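About Us

Hi, and thanks for clicking through! I'm the one who started Keredgate, and I still write most of what ends up on this site, so you're stuck with my way of putting things. We're a small robotics company. We teach pairs of robot arms to do fiddly jobs by showing them how, and then we try very hard to work out what they've learned and what they've just memorized.

That second part is the bit I get excited about. A lot of people can get an arm to repeat a motion. Getting it to do the same job after you've slid everything over by a hand's width is a different kind of afternoon. We started out in April with one arm, one task and a very optimistic plan (the plan was to be finished by summer, ha). We now have a proper method, a stack of results we trust, and a much longer list of things we'd like to try.

How we work

Our method is called Levudier. The name came off a whiteboard and stuck, so please don't ask me what it stands for. A person guides the arms through a task, we record the joint positions and the gripper opening, and a model learns to predict the next short stretch of movement. Plenty of groups do something like that. What we do differently is how we pick the next thing to record. After each round of training we run the model, find the spots where it hesitates, and record new demonstrations that start right there, in the middle of the task. So we almost never record a whole task from beginning to end once the first batch is in.

It sounds like a small change, and I thought it was too! But the middle of a task is where the trouble lives. The arm has hold of something, the something is a little crooked in the fingers, and now it has to carry on from a place no tidy demonstration ever visited.

Pool is a great test of this. A cue is long and thin, and a tiny error at the grip turns into a big one at the tip.

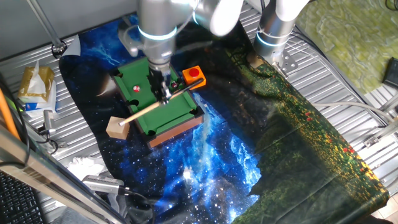 Cue in the gripper at the miniature pool table.

We score pool in stages: reaching the cue, closing on it, lining it up and making the stroke. I like staged scores because a plain pass or fail hides so much. Two models can both miss the shot, and one of them may have done everything right up to the last moment while the other never got a decent hold. You'd want to know that, wouldn't you?

What we've found so far

Our current set has 2,607 demonstrations in it across 4 tasks, and most of those are short ones recorded from the middle. For the comparison we care about most, we trained one model on 300 full-length demonstrations and another on the same amount of recording time split up our way. Over the same set of starting positions, the second model finished 38 more trials than the first. I made us run the whole thing again before I'd let anyone put it on a slide, and the gap held up.

Now for the less shiny side. The gain is big on jobs where the arm holds a tool, and small on plain pick-and-place. It also depends on the person choosing the restart points, and some of us are plainly better at that than others – I'm somewhere in the middle, if you're curious. We're working on having the model suggest the restart points for itself, and the early version is promising but a bit too fond of the first few seconds of every task.

We also change the cloth under the work area between batches. Busy prints, plain ones, whatever we can get. A model that has only ever seen one tabletop tends to lean on it, and I'd much sooner find that out here than at a customer's site. 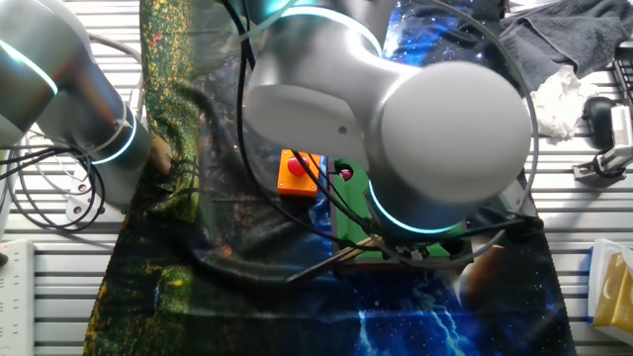 Can your method be used with only one arm?
It can, and our first tests were done that way. The recording and the choice of restart points stay the same, and training is a good deal quicker with one arm to predict.

Who we work with

Our first paying customer was Trotport, who pack small parts and wanted to know if a robot could cope with trays that never arrive quite straight. After that came Eyvindsson, a workshop with a lot of hand tools and a lot of patience. Both of them let us get things wrong in front of them, and I'm very grateful for it.

We're happy to talk to other companies, to schools, and to students looking for a project. You don't need a robotics background to write to us. A short description of the job and what makes it annoying is a perfect start, and I read every message that comes in through the contact form (sometimes a little slowly if we're in the middle of a recording week).

Page last updated Aug 4, 2021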